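How to Make a Folded Card Base for Tent Cards and Small Signs

A good tent card starts with one clean fold. If the fold wanders, the card leans, and no amount of glue will fix it later. These steps cover a plain card base with a front panel glued on, the kind we use for table numbers, food labels and price signs at craft sales.

What you need

One sheet of heavy card, white or off-white
A thinner sheet of paper for the front panel
A ruler
A bone folder or the back of a butter knife
A glue stick
Scrap paper
A damp cloth

Letter-size card cut in half makes 2 bases. I buy mine in the Lomside heavy weight, but any card that holds a crease without cracking will do.

Step 1. Score the card

Mark the middle of the card at both long edges. Lay the ruler across the marks and run the bone folder along it, pressing firmly. Go over the line a second time. You want a groove you can feel with a fingernail, but you should not break the surface.

Step 2. Fold

Bend the card along the score with the groove on the outside. Line up the corners before you press the fold flat, then let go. The card will spring open a little and sit at a shallow angle, which is fine at this stage. Leave it like that while you cut the front panel.

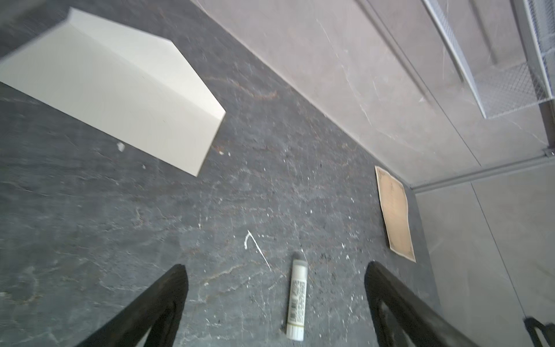

Cut the panel a quarter inch smaller than the face of the card on every side. Check it against the card before you open the glue. If the border looks uneven, trim the panel now — it can't be trimmed once it's down.

Step 3. Glue the panel

Put the panel face down on scrap paper. Start in the center and work out past the edges, so the glue reaches all four corners. Use a fresh piece of scrap for each panel. Glue left on the old one will end up on the front of the next.

Turn the panel over, set one edge in place and lower the rest. Smooth it with the side of your hand. Put the cap back on the glue right away.

Step 4. Press

Close the card and leave it under a heavy book for an hour. Wipe the table with the damp cloth before any stray glue hardens. Dried glue on a dark tabletop shows up badly, and scraping can scratch the finish.

Making a large batch

Score all the cards first, then fold them all, then glue. For the spring sale at Gurivwood we made 213 this way over two evenings. Store finished cards flat and closed, with a sheet of paper between any that have color on the front.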